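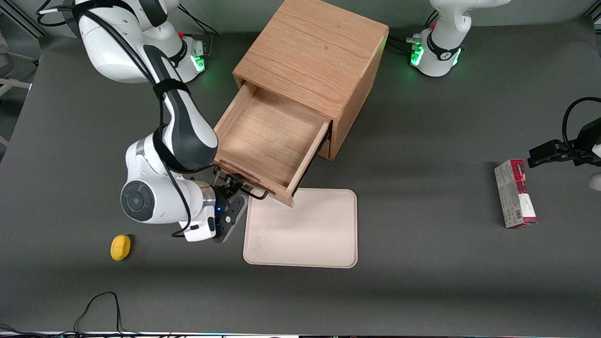

Small one-drawer cabinet, drawer pulled most of the way out.

How to clean and wax a sticking drawer

Take everything out first and put the small things on a tray. Pull the drawer slowly and look at the slide rail on the side. Wipe the dust from it with a dry cloth.

If the wooden edges feel rough, sand them lightly with 200 paper, always along the grain. Then rub a little candle wax on the same places. Do not put wax on the metal.

Push the drawer in and out a few times. If it still sticks, repeat the sanding.

Lilibeth Saludo, 28th October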